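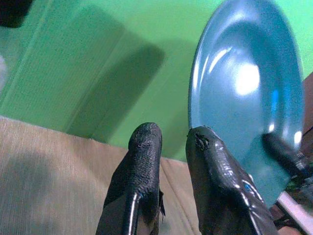
6/1/21

I finally went through the plates. We had too many, mostly from when Salim Koech moved out of the apartment downstairs and left us his kitchen boxes. Five of them had chips on the rim, so those are gone.

What stays is the light blue. I bought the first ones in April at the secondhand place in Paltness and went back for more the next week. They have a raised rim, so sauce doesn't run off when you carry them to the table, and the glaze is smooth enough that egg comes off with a sponge. They do show every smear under the kitchen light. I dry them by hand now.

Gladys thinks we should keep a few white ones for company. I put seven in the hall closet and told her she can have them out whenever she likes.

The shelf by the stove is next. I want the bowls on the bottom and the plates at shoulder height, with the baking pans moved somewhere else. Kiprono has offered me his old plate rack, and I'm picking it up on Saturday if it fits in the car.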